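Perforated baskets for parts washing and drying

fenlatch
Wanted: opinions on grey plastic baskets with square perforations, for draining small turned parts after a rinse. I have two sizes on the bench, both with solid floors.
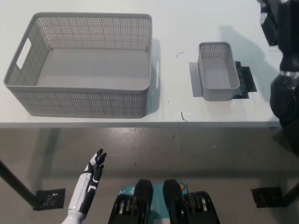 The large one has a cutout handle at one end and holds a 2,050 g batch without bowing. The small one takes 100 ferrules. Water sits on the floor of both, so I tip them for 2 minutes before they go under the fan.

Burkine
Solid floor is the wrong choice for draining. Makris do an open-base version, 114 mm deep. Heavier, but no tipping.

fenlatch
Open base loses the ferrules. Tried it.

heron_bench
Line it with mesh then. I'd also wipe the table between batches. Fibres and bits of debris stick to damp parts and show up under lacquer.

Burkine
Mesh clogs. Drill the floor, 3 mm holes, deburr both sides.

heron_bench
Drilling weakens the base and the swarf gets everywhere. Disagree.

fenlatch
Will drill the small one on Sunday and leave the large one alone.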